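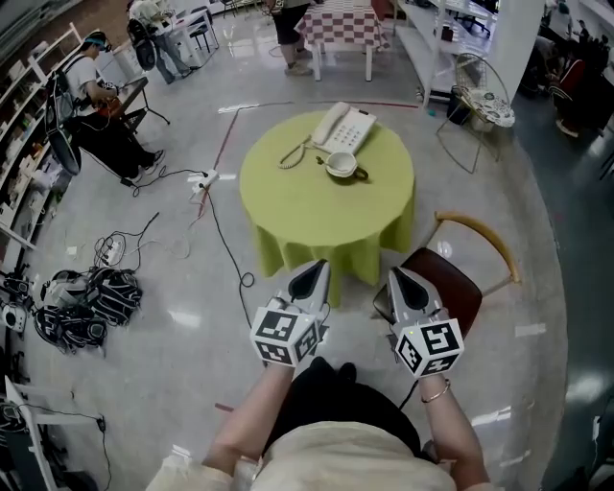
3.2 Contact by landline and the timing of calls

The Erkham district was selected for the second stage of the study because a large share of its older residents continue to keep a fixed telephone line. The sampling list held 479 households. Each was sent a letter setting out the purpose of the survey, the name of the person who would be calling and a number on which the household could refuse or ask for another time. Of these households, 119 completed the full interview by landline. The remainder were approached by post or in person, and their answers are treated separately in Section 4.

Earlier work in the neighbouring parish of Sturnness (Neagu and Ateş, unpublished) had suggested that the hour of the call mattered more than the wording of the opening statement. Residents there were willing to speak in the late morning but tended to end the conversation early if it ran into the midday meal. The Erkham calls were therefore placed in two blocks, one in the late morning and one in the early evening. No call was begun within 30 minutes of the close of a block, so that an interview once started could be finished without haste.

The interview schedule was written for the ear. Questions with long lists of possible answers, which had worked well on paper, were broken into shorter steps, and the respondent was never asked to hold more than four choices in mind. Rodica Neagu prepared the first version and Tuncay Ateş revised it following the trial calls. Three questions on household spending were moved to the end after several respondents in the trial objected to being asked about money so soon. One question, on the cost of heating oil, was dropped altogether. The term "fixed line" also gave trouble in the trial and was replaced by "house telephone" throughout.

Respondents who used a corded set differed from those with a cordless handset in one respect that had not been expected. They were more often seated for the whole of the call and less often interrupted by other members of the household. The type of set was recorded from the respondent's own account and was not checked. Figure 2 shows a set of the corded kind.

Figure 2. Corded desk telephone with numeric keypad, on a round table.

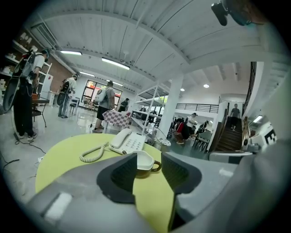 Why were the calls not made in the afternoon?
Trial calls in the afternoon reached very few people at home, and the late morning and early evening gave better results.

A call that was not answered was tried again on a different day and in the other block. Households that could not be reached after the fourth attempt were passed to the Flukevside office, which arranged the postal questionnaire. Interviewers wrote down the outcome of every attempt on a contact sheet, including calls where the line was engaged. The sheets were entered twice by separate clerks, and differences between the two entries were settled by reference to the paper copy. The coding of open answers followed the Buzatu scheme, with a further category for remarks on the quality of the line.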